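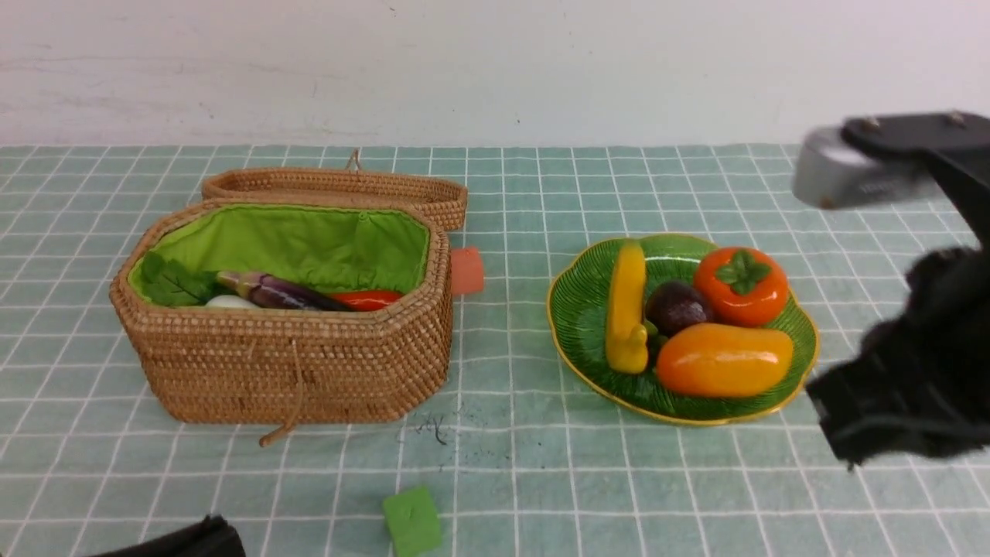 I didn't expect to spend Friday morning reading about mud, but my neighbor Athina Tsoukalas sent me a new report on the creek at Brarach, and I got hooked. Orestis Balaskas and his team pulled 40 soil cores from the flats downstream, and they say the spring floods left a layer of silt up to 2 inches thick over land that used to be sandy. The deepest cores go back 2000 years, and very few floods in all that time left so much behind!
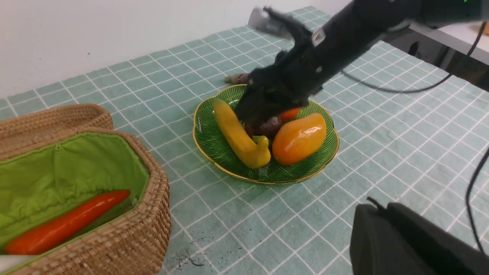 Balaskas thinks the silt could seal the ground and send the next big rain straight into the low streets (mine included, great). He wants the reeds along the bank put back before March. The town has money for 20 acres of planting – not the whole stretch, but a start. Vangelis Fragkou at the water office told me the first reeds go in by the old footbridge, and they're still working out who gets to close the path.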